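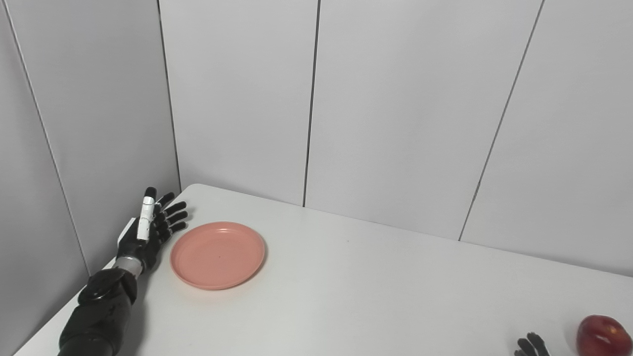 Figure 3. A black robotic hand with its fingers toward a pink plate on a white tabletop.

4.2 Does clinic attendance improve hurdle times?

Youth clinics are sold on a simple promise: a few sessions on start, approach and trail leg, and the athlete goes home faster. We are not convinced the evidence supports it. The most cited source is the Taltitz report, which followed 23 hurdlers aged 12 to 15 and found shorter times after a three-day clinic. It had no comparison group. The second test was also run on a different track, and wind was not recorded at either one.

Bech's reanalysis of the same data (Halldóra Bech kindly shared her worksheets with us in January) drops the athletes who had never cleared a full-height hurdle before the clinic. Only 9 remain, and most of the gain goes with the others. A beginner who stops stuttering before each barrier will get faster under almost any coach, and probably under none. 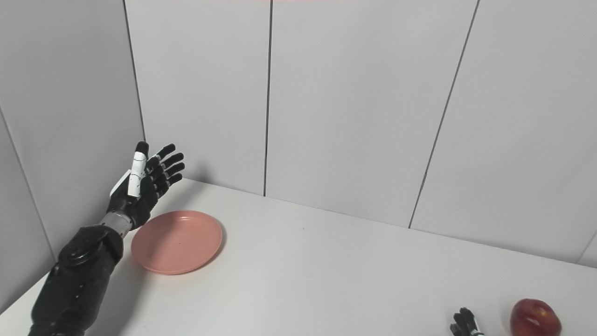
Our own sample does not settle the matter either. We timed 22 club athletes over five hurdles, half of them assigned to the Saber drill plan and half to their normal training. The Saber group improved more, but they also spent more time on the track each week, and we had no good way to separate the two. Younes Badawi, who coded the video, knew which group each athlete was in. We should have prevented that.

Touchdown times between hurdles are more useful than finish times here, in our view. They showed a change at the first hurdle and very little after it. That fits better starts - which block practice alone could explain - and says nothing much about technique over the barrier.
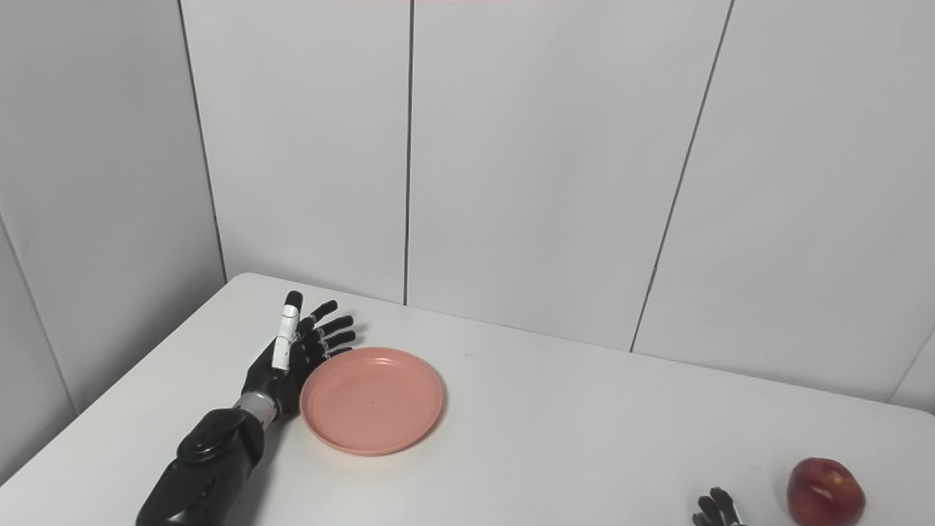 Claims about "mental preparation" are harder still to judge. The questionnaire used at Taltitz asked athletes whether they felt more confident, with their coach collecting the forms. We left those items out of our analysis and would advise others to do the same until someone tests them against behavior, such as refusals or late step changes in a race.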